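O coro da oficina e a minha voz que afinal existe

Passei a vida inteira a dizer que não sabia cantar. Na escola primária mandaram-me mexer os lábios sem fazer som na festa de Natal, e eu acreditei naquilo durante décadas, com uma obediência que hoje me faz alguma raiva. Por isso, quando a Bianca Rusu me disse em fevereiro que ia abrir um coro para quem nunca tinha cantado e que eu estava inscrita, ri-me. Estava mesmo inscrita. Ela já tinha dado o meu nome!

O coro chama-se Luta, e gosto muito do nome, porque é isso que se ouve nos primeiros vinte segundos de cada ensaio: uma luta. Depois alguém encontra a nota, o vizinho do lado agarra-se a ela e de repente há ali uma coisa inteira, redonda, que nos passa pelas costelas. Não estou a exagerar. Da primeira vez que as três vozes encaixaram fiquei com os olhos cheios de lágrimas numa canção sobre apanhar azeitona.

Começamos às 7 da tarde e a primeira meia hora é só corpo. Ombros, pescoço, maxilar (o maxilar! eu vivia de dentes cerrados e não sabia), e depois aqueles exercícios de respiração em que se faz "sss" até não haver mais ar. A Bianca insiste muito nisto. Diz que a voz é a última coisa a chegar e que quem a chama antes do tempo só consegue gritar. Eu ao princípio achava a conversa um bocadinho mística, mas agora faço o "sss" no carro, na fila do supermercado, a estender a roupa.

Fiquei nos contraltos, ao lado da outra Bianca, a Bianca Buzatu, que tem um ouvido extraordinário e me dá uma cotovelada muito discreta quando eu fujo para a melodia dos sopranos. Fujo imensas vezes. A melodia é um íman e a segunda voz é um exercício de teimosia: estamos a cantar uma linha que, sozinha, parece não ir a lado nenhum, quase sempre as mesmas quatro ou cinco notas, e temos de confiar que lá no meio dos outros ela faz falta. E faz! Quando os contraltos se calam a canção fica magrinha.

Outra coisa que aprendi foi a ouvir os espaços. Uma igreja devolve-nos tudo com juros, uma sala com alcatifa engole as consoantes, um vão de escadas faz de qualquer pessoa uma diva. Agora entro em todo o lado a bater uma palma baixinho, a ver o que volta. Tetos altos, com tubos de ventilação e metal à vista, dão-me logo vontade de experimentar um "ó" comprido.
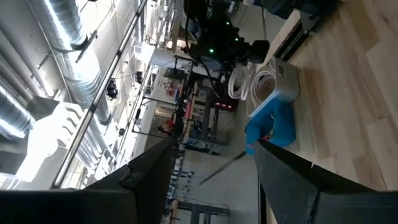

O que ando a cantar em casa

Muita coisa tradicional, quase tudo aprendido de ouvido, porque continuo a ler pauta à velocidade de quem lê a bula de um medicamento. Gravo a minha voz no telemóvel, ponho a tocar e canto a segunda por cima. A primeira gravação foi um susto enorme. À quinta já conseguia ouvir sem tapar a cara, e comecei a perceber onde desço de tom: sempre no fim das frases, quando me acaba o ar e eu finjo que não.

Se alguém aí estiver com vontade de experimentar, o meu conselho é procurar um grupo onde se possa errar alto. Há coros lindíssimos com provas de admissão, e ainda bem que existem, mas eu precisava de um sítio onde a nota errada fosse recebida com um "outra vez" bem-disposto. Levem água, levem um lápis e comam qualquer coisa leve antes - cantar depois de uma feijoada é um erro que só cometi uma vez.

Para a próxima conto como correu a peça nova, que tem uma entrada dos contraltos completamente sozinhos. Oito compassos. Já ando a fazer "sss" desde manhã.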